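Comparing two grippers on the same job, quick version

Do both arms in one sitting. Same object, same script, or the numbers mean nothing. We use a picture frame, back side up, because the metal tabs are fiddly and a bad jaw shows up fast.

Set speed to 50 on both controllers. Home the left arm, then the right. Check the cable loops by hand, they snag at teh elbow if too tight.

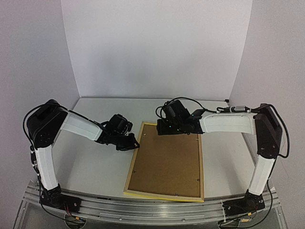

Brornbridge Robotics Club – Gripper Bench

Frame between the arms, flat, a bit skewed is fine. Bring both wrists in over it and stop. Wait for the controller to settle. Then:

Left arm, close on border, hold, open. Log it.
Right arm, same again.
Swap the order every 38 runs.

Don't push the tabs with the Vondby jaws, too blunt. Drirari ones ok if you come in slow. Full set is 358 runs, about an afternoon. Save logs before you power down, Wendell lost a whole set in October.

Questions to Vaughn Quintanilla, settings file is in the usual foldr.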